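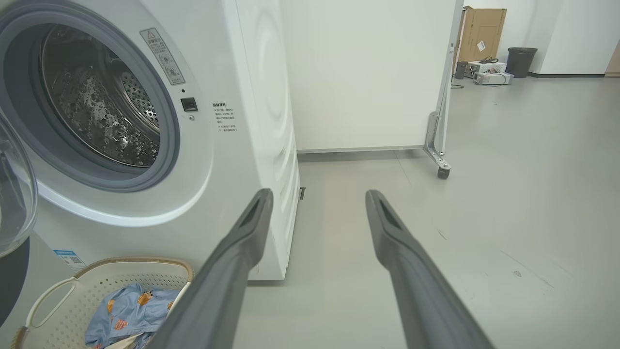
Lohnt sich ein Besuch beim Tag der offenen Tür eines Mobilfunkanbieters, wenn man nur einen günstigeren Tarif sucht?

Für den Tarif allein hätte ich nicht hinfahren müssen, den gab es vor Ort zum selben Preis wie auf der Webseite. Gelohnt hat es sich trotzdem, weil ich dort Leute ausfragen konnte, die man an der Hotline nie erwischt.

Also der Reihe nach. Zulside hat im April sein Technikzentrum in Elten aufgemacht, an einem Freitag, Einlass ab 14 Uhr. Ich bin seit 16 Monaten Kunde und hatte die Einladung per SMS bekommen (die ich beinahe gelöscht hätte, sah aus wie Werbung für Klingeltöne). Parken auf der Wiese hinterm Gebäude, Matsch bis über die Schuhe, aber der Shuttle vom Bahnhof fuhr wohl ganz ordentlich.

Am Empfang bekam ich ein Bändchen und wurde einer Gruppe zugeteilt. Immer 8 Leute durften zusammen in den Serverbereich. Bei uns waren zwei Schüler dabei, ein Ehepaar mit sehr genauen Fragen zur Rufnummernmitnahme und ein Herr, der bei jedem Schrank wissen wollte, was der an Strom zieht. Die Antwort war jedes Mal »kommt auf die Last an«. Laut ist es da drin! Ich hatte mir so eine Vermittlungsstelle immer still vorgestellt, ein bisschen wie eine Bibliothek, aber die Lüfter brüllen, und unsere Führerin musste uns zum Erklären wieder auf den Gang holen.

Spannend fand ich den Teil über WLAN-Telefonie. Bei mir im Keller ist der Empfang seit jeher miserabel, und ich hatte gedacht, dafür braucht man eine extra App. Braucht man bei Zulside nicht, das steckt im Handy in den Einstellungen und kostet innerhalb Deutschlands dasselbe wie ein normaler Anruf, in der Flatrate also nichts. Im Ausland soll man vorher in die Preisliste gucken, ein Anruf aus dem Hotel-WLAN nach Hause läuft bei meinem Tarif über die Inlandsminuten, ein Anruf zu einer Nummer im Urlaubsland aber als Auslandsgespräch. Das hatte ich letzten Sommer genau verkehrt herum verstanden und mich danach über die Rechnung geärgert. Jetzt weiß ich wenigstens, warum.

Danach ging es zum Sendemast auf dem Hof. Hochklettern darf man natürlich nicht, aber man konnte sich ein Antennenteil am Boden anschauen und anfassen, viel größer, als ich dachte. Nebenan lief auf einem Monitor eine Karte mit 1.293 Standorten, die das Netz derzeit haben soll, und man durfte die eigene Postleitzahl eintippen. Bei mir kam »Ausbau geplant«. Wann? Das wusste am Stand leider keiner so recht, es wurde viel auf Genehmigungen verwiesen.

In der Halle hatten auch ein paar andere Firmen Tische. Flokley verkauft Prepaidkarten für Leute, die wenig telefonieren, und da bin ich hängen geblieben, wegen meiner Mutter. Sie telefoniert vielleicht dreimal die Woche und zahlt seit Jahren für eine Flatrate, die sie nicht ausnutzt. Das Startguthaben verfällt nicht, solange man einmal im Jahr auflädt, das habe ich mir zweimal bestätigen lassen und dann noch im Kleingedruckten gesucht (steht auf der Rückseite, ziemlich weit unten). Bei Ackroyd gab es Festnetztelefone mit großen Tasten, dazu Kugelschreiber, und zwar gute. Ich habe drei.

Um 16 Uhr kam ein Vortrag über Nummernmitnahme und Kündigungsfristen. Der Saal war voll, nach Angaben vom Veranstalter waren über den Tag nearly 3.000 – Entschuldigung, auf dem Aushang stand es wirklich auf Englisch, also knapp 3.000 Besucher da. Ich stand hinten an der Wand und habe mitgeschrieben. Für mich wichtig: erst den neuen Vertrag bestellen und die Nummer gleich dort mit angeben, nicht vorher selbst herumkündigen und dann hoffen. Und Name und Geburtsdatum müssen bei beiden Anbietern exakt gleich eingetragen sein, sonst wird der Antrag abgelehnt. Bei meinem alten Anbieter fehlte damals mein zweiter Vorname, hat mich eine Woche gekostet.

Essen: Bratwurst, Waffeln, Kaffee aus der Kanne. Die Waffeln waren um halb fünf aus, die Schlange war bis dahin gut zwanzig Minuten lang. WLAN in der Halle übrigens schwach, und das bei so einer Veranstaltung!

Wer nächstes Mal hinwill, sollte sich früh für die Führung eintragen und die eigene Rechnung ausgedruckt mitnehmen. Am Beratungstisch sind sie die Posten mit mir einzeln durchgegangen und haben eine Drittanbietersperre eingerichtet, die ich schon ewig haben wollte. Die Prepaidkarte für meine Mutter liegt jetzt hier, am Wochenende fahre ich hin und stecke sie ihr ins Handy.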